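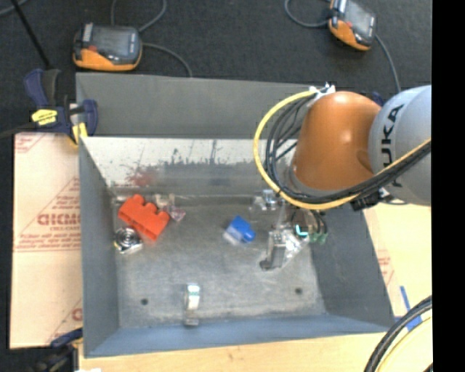

## Février, cahier du bac : reprise après la pause

Bon, je m'y remets, avec un thé et la radio de Parvaneh en fond (elle ponce ses étagères à côté, pardon d'avance pour la poussière dans les connecteurs). J'ai gardé le bac en tôle bleu-gris, serré avec les pinces, et je crois que c'est le bon choix, même si les parois inclinées compliquent la vie du doigt gris dès qu'un objet va se loger contre un bord.

Dans le bac : la brique rouge-orangé, le bloc bleu, et plusieurs petites choses brillantes ou translucides que Tahmineh m'avait conseillé d'ajouter. Elle a raison, c'est là que ça coince ! Le programme Vadach trouve les briques très bien, mais il hésite longuement sur tout ce qui est transparent.

Essais de l'après-midi :

- 51 tentatives, 18 ratées, presque toutes sur les pièces claires
- vitesse laissée au plus bas, j'aime autant ne pas refaire la peinture du fond
- compteur de cycles à 3632 au moment d'éteindre

Gholamreza trouve que la boucle du câble jaune est trop généreuse. Je la laisse ainsi tant que le poignet n'a pas fait toutes ses rotations, quitte à reprendre les attaches ensuite.

À voir avec Effie quand elle passera : la lumière cyan de la pince, que je voudrais pouvoir baisser pendant les prises de vue, et les tuyaux près des raccords verts, à remplacer par ceux de chez Clarport si le diamètre convient.

Rubans bleus à laisser en place, merci, ce sont mes repères !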